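# About Lasari

Lasari makes and refinishes tabletops, desks and shelving for offices, clinics and schools.

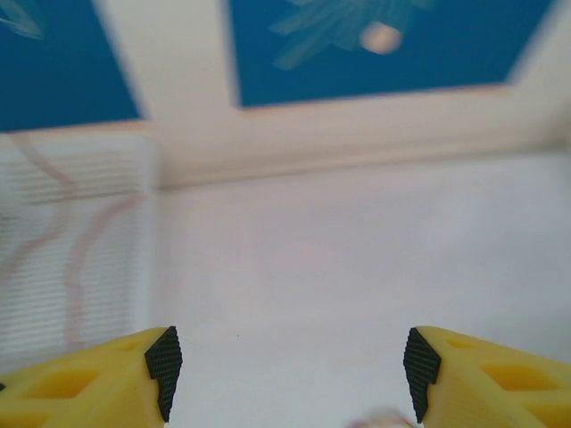
*A smooth white surface.*

Josué Trindade and Marloes Van Damme started the company in a rented unit behind the Van Wijk lumber yard. Josué had worked as a cabinet finisher. Marloes had bought furniture for a chain of dental offices and was tired of sending tables back with yellowed edges and bubbled coatings. The first order was 5 exam room counters, and the same clinic still buys from us.

Most of what we sell is white. It shows every scratch and every bit of dust in the coating, so it takes more sanding than the darker colors do. Each top gets 3 coats and is left flat on the rack between them. We check it under a side lamp before it goes to packing.

## What we do

- New tops cut to size, up to 90 inches long
- Refinishing of tops you already own
- Posska, our line of plain desks with steel legs
- Replacement shelves for most older cabinets

We don't do outdoor furniture or stone. For chairs we send people to Lustau, two doors down.

## Visiting

The showroom is at 874 Mill Road, at the back of the lot. Ring the bell by the loading door. Samples can be taken home for a week with a deposit. If you are bringing in a top for refinishing, please take the legs off first and keep the screws.

Marloes handles quotes and deliveries. Josué runs the shop and answers questions on coatings and repairs.

*Page updated February 24, 2021*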